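八月
文 / Hsin-yi Chang

大姨的拖鞋

我大姨进门之前先问人家要不要换鞋。

前台那个小伙子愣了一下,说不用不用,阿姨您直接进。大姨低头看了看那块地,浅灰色的,亮得能照见灯管,又看了看自己的鞋底,还是在门垫上来回蹭了好几下。我在后面等着,后面还有一对带小孩的夫妻也在等着,小孩很大声地问他爸爸:她在干什么呀?

这就是我们参观 Roltia 的开头。

说起来这事全赖我。我在 Jirnedura 那边的社区中心教成人英文班,Éabha Flanagan 是来给我们做过两次会话陪练的,爱尔兰人,头发很多,笑起来整个走廊都听得见。她白天在 Roltia 上班,有一天下课收椅子的时候跟我说,八月我们有开放日哦,你来嘛,带家里人来,有免费咖啡。我这个人一听免费咖啡就点头了,点完才想起来,我在这边的家里人就只有大姨。

大姨六十多了,退休以前在 Yeh 大楼做夜班保洁。一做就是好多年,具体多少年她每次说的都不一样,跟我妈说的又是另一个数。反正我小时候放暑假来她这里住,对她的印象就是下午睡觉,傍晚起来煮面,然后提着一个布袋子出门。布袋子里有一双拖鞋。我问过她为什么上班要带拖鞋,她说半夜楼里没有人,穿拖鞋舒服。我那时候觉得这简直是世界上最好的工作,整栋楼都是你的,还可以穿拖鞋!

我跟她说去看机器人,她不要去。她说电视上看过了,会翻跟头的那种,吓人。我说这家的不翻跟头,这家的是收拾茶水间的。

她当时在剥蒜,手停了一下。

“收拾茶水间?”

“对啊,就是把台面上的垃圾收一收,纸杯丢掉什么的。”

“那有什么好看的。”她说,继续剥。过了一会儿又问:“几点?”

所以我们就来了。她穿了那件过年才穿的藏蓝色外套,八月天啊,热得我看着都出汗,怎么劝都不肯脱。包里还背着一瓶自己泡的茶,因为她不相信外面的咖啡。

开放日的人比我想的多。走廊里贴着箭头,一张桌子上摆着名牌和笔,你自己写名字贴在胸口。大姨写了三个字,写得特别用力,贴得特别正。我的那张贴上去没走几步就卷起来了,后来掉在哪里都不知道。

第一个房间是看片子的,灯关掉,屏幕上一行一行地讲公司怎么来的。大姨坐下来不到两分钟就睡着了。我没叫她。片子里有一段音乐放得很激昂,她在激昂里打了一个小呼噜,前排那个小孩回头看她,一脸佩服。

第二个房间是叠毛巾的,围的人太多,挤不进去,只听见里面一阵“哦——”,然后一阵“啊——”,估计是没叠上。

然后Éabha就在走廊尽头看见我们了,隔着老远就挥手,两只手一起挥。她跑过来先抱了我,又去抱大姨,大姨整个人僵得像一块案板,手还紧紧抓着包带子。Éabha的中文是自己学的,胆子大,调子乱飞,她对着大姨说:“阿姨!欢迎你!我的那个,在最里面!最好的那个!”

大姨小声问我,她说什么最好的。

我说她做的那个机器人。

“哦。”大姨说,“她有没有吃饭?这么瘦。”

最里面的房间真的就是一个茶水间。我有点失望,我以为会是那种实验室,玻璃墙啊,蓝色的光啊。就是一个茶水间嘛,白色台面,咖啡机,胶囊架子,水槽,底下是木头柜子,窗户很亮,跟我们社区中心的比也就是干净一点,胶囊多一点。唯一不一样的地方是从上面伸下来一条机械手臂。Éabha 叫它 Skitivari。我问这名字什么意思,她说没有意思,是投票选的,她自己投的另一个,到现在还在生气。

她给大家讲规则。规则很简单:请你们像平常一样泡一杯咖啡,喝掉,东西乱放,然后退到线后面,让 Skitivari 来收。她说她最需要的就是真正的乱。他们公司的人已经不会乱了,每个人都知道机器人喜欢杯子怎么放,不知不觉就都放得很乖,测试成绩漂亮得不得了,一搬到外面客户那里就傻眼。所以今天拜托各位,她双手合十,拜托,越自然越好。

墙上有一块小白板,上面写着 368,她说这是从年初到现在收拾过的次数。下面还写着一个 97,旁边画了个哭脸。小孩的爸爸问,97 是成功率吗?好厉害哦。Éabha 说不是,97 是掉过的杯子。

大家都笑了,大姨没笑,她听不懂英文,我还没来得及翻。我翻完了以后她说:“掉地上的?那地谁擦?”

我转头问 Éabha。Éabha 指了指自己的鼻子。

大姨这才第一次正眼看她,上上下下看了一遍,像看见一个同行。

第一组上去的就是那一家三口,小孩把一包糖撒了半包,真是个人才。手臂动起来的时候房间里很安静,只有嗡嗡的一点声音。它先是停在空中不动,想了很久。真的很久!我心里都替它急。然后它往下降,夹住杯子,抬起来,慢慢转过去,丢掉了。大家鼓掌。小孩说:“糖呢?”

糖它不管。Éabha 在本子上写了一行字。

轮到我们。我泡咖啡,大姨不喝,就站在我旁边看。我那天选了一颗叫什么火山烘焙的,苦得要命,喝了两口喝不下去,想了想,还是喝完了,当着人家的面总不好意思倒掉。然后我按照规矩,杯子随手一放,塑料包装揉一揉丢在旁边,纸巾也放了一张,夹子往上头一搁,两条腿叉开,很潇洒。我对自己的乱非常满意。我转身往线后面走。

走到一半听见后面有声音。

大姨在收。

她动作快得我形容不来。包装已经不见了,纸巾对折再对折,夹子并拢了放到一边,杯子在她左手里,右手不知道什么时候从包里摸出来一块抹布——她来看机器人还带抹布!——正沿着台面边缘一路推过去。整个过程可能也就是我走三步路的工夫。

“大姨!”我喊。

她抬起头,看看我,看看线后面那一排人,又看看头顶上那条手臂。手臂在那里悬着,一动没动。

“哎哟。”她说。

Éabha 笑得蹲下去了。我的脸烫得不行,一边道歉一边把杯子从大姨手里拿回来,重新放,包装从她外套口袋里掏出来,重新揉。可是第二次就摆不出那个感觉了,怎么摆都假。Éabha 擦着眼泪说没关系没关系,阿姨,你再来一次好不好,这次你来弄乱。

我翻给大姨听。

大姨不肯。她说她不会。

我说这有什么不会的,你就乱放嘛。

“我不会。”她又说了一遍,这次声音有点不一样,我就不敢再催了。

Éabha 大概也看出来了,她让后面的人先来,拉着我们到窗边站着。有个男的上去了,把杯子倒扣着放,故意刁难人,得意得很。我们三个就在旁边看。手臂又开始想。想着想着,大姨忽然开口了,说的是:“它不看旁边。”

“什么?”

“它先拿杯子。”大姨拿下巴指了指,“杯子最好拿,拿走了,下面的纸就飘,你再去拿纸,纸就贴在台子上了,抠都抠不起来。要先收纸,杯子压着一边,纸不会跑。”

我翻译给 Éabha,翻得磕磕绊绊,因为“抠”我不知道怎么讲,最后是用指甲在窗台上比划的。Éabha 脸上那个笑一点一点收起来,她把本子翻到新的一页。

“请阿姨再说一次。”

大姨反而不好意思了,说没什么没什么,瞎讲的。可是你知道她这种人,你真的问她,她是憋不住的。她说夜班一层楼六个茶水间,一个晚上要做完几层,哪有时间给你想来想去。进门先站一下,看一眼,心里就有数了:哪个先,哪个后,哪个是湿的。纸巾有的是擦过水的有的是没擦过的,拿法不一样,擦过水的你要从中间捏。塑料纸不能轻轻拿,轻轻拿它弹开,你要先按一下,让它死了心,再拿。

“让它死了心”我也不知道怎么翻。我翻成 make it give up。Éabha 很认真地写下来了。

“还有呢?”

还有台子上有黑线的话手不要从线上面过,从底下绕,不然衣服带到了,一拉一大串。还有杯子里剩的东西要先听。

“听?”

“你拿起来晃一下嘛,”大姨做了个动作,手腕很轻地一抖,“里面有没有水,听得出来的呀。有人剩半杯在里面,你当它是空的,一拿,全洒了。”

Éabha 抬头看白板上那个 97。

她说,阿姨,我们这里面有三十七次是这样的。

我翻完,大姨点点头,一副那当然的样子。又问:“都是你擦的?”

“都是我擦的。”

“用什么擦的?”

Éabha 说用纸。大姨“啧”了一声,那一声不用翻译,爱尔兰人也听得懂。

后来我们就没去看别的房间。外面广播说大厅有抽奖,一家三口走了,倒扣杯子的男的也走了(那个杯子最后还是收掉了,他看起来很受打击)。茶水间里就剩下我们,还有一个坐在角落敲电脑的男生,从头到尾没讲过一句话。大姨把外套脱了,你想想看,我劝了一路都没脱的外套!叠好,放在椅背上。她叫我再去泡一杯,我说我喝不下了,她说你泡一杯倒掉一半,放那里。

她让 Éabha 叫机器人从边上先来。Éabha 说现在不行,要回去改,要好几天,可能要一两个礼拜。大姨不太能理解这件事。她说你跟它讲一声不就好了。Éabha 说是要讲一声的,就是讲一声要很久。

“那它笨。”大姨说。

“对,”Éabha 说,“很笨。”

两个人对着那条手臂看了一会儿,表情都差不多,有点嫌弃,又有点别的什么。我妈看我考试卷子的时候也是这样。

我去了趟洗手间,回来的时候走廊已经在撤箭头了,一个女生站在椅子上撕胶带。我走到门口没有马上进去。里面大姨在讲话,讲的是中文,Éabha 能听懂多少我不知道,大概三四成吧。大姨在讲 Yeh 大楼,讲二楼有个人每天加班,每天在台子上给她留一颗糖,压在杯垫底下。留了好久,她从来没见过那个人,只知道咖啡喝得很甜,因为糖包总是撕两包。有一天糖没有了,杯子也没有了,她想可能是换工作了吧。她还是每天去掀一下那个杯垫。

“掀一下”她说的时候大概做了动作,因为 Éabha “啊”了一声。

我从来没听过这件事。我在她那里住过那么多个暑假,她睡觉,我看电视,她煮面,我吃面。我问过她拖鞋,问过她楼里有没有鬼,就没问过别的。

我在门口把手机拿出来看了一会儿,什么消息都没有。然后我故意踩得很响地走进去。

“走吧走吧,”大姨一看见我就站起来,穿外套,“人家要下班了。”

Éabha 送我们到门口,问能不能下次再请阿姨来,不是开放日,就是平常的日子,他们可以付钱的,有一个什么顾问的名目。我站在那里翻。大姨先是摆手,说不要不要,我哪会这个。走出去几步又折回来,问我:她说几点上班?

我说白天。白天上班。

“白天哦。”她想了想,好像这是个比较难的条件。

回去的公车上她把那瓶茶喝完了,把名牌从外套上揭下来,贴在空瓶子上。快到站的时候她说那个女孩子头发那么多,擦地的时候要扎起来,不然掉进水桶里。我说你下次自己跟她讲。她说她又听不懂。

我说你讲慢一点嘛。

她没理我,看着窗外。我看见她的手放在膝盖上,右手手腕很轻地抖了一下,停一停,又抖了一下。

下个月她去了,我请了半天假陪她,在楼下等电梯的时候发现她提着那个布袋子。我问她里面是什么,她不肯说,我用手捏了一下,软的,两只。

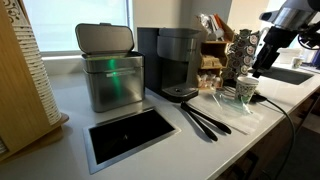 茶水间的台面,Skitivari 与夹子、纸杯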